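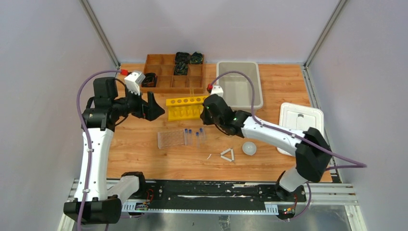

Four tubes, two arms and a great deal of patience

Dolores Boateng has a way of talking to the arms as she works, a sort of murmured encouragement, the kind you might give a toddler with a spoon. She has been at Vumden since June, and by her own reckoning she has guided them through almost 4000 goes at one small job or another, each of them saved for the learning system to study later.

The day I visited, the job was tidying tubes. There is a yellow rack, and there are clear tubes with blue caps lying on the wood, and what Dolores wants is a good long record of the one finding its way into the other (it sounds so easy, doesn't it?). Each arm has a little camera above its gripper, so the system gets a close view of the fingers as well as whatever the joints are up to.

"People expect me to do it perfectly every time," she told me, pouring us both some very strong tea. "I'd much prefer a few wobbles. If I nudge a tube and have to go back for it, that's worth keeping."

Her colleague Akihiko Sakamoto goes through the recordings in the next room, and he is fussier. Of the last batch of 138 he threw out a fair few, mostly for starting too late, and the pair of them were still cheerfully arguing over one when I put my coat on.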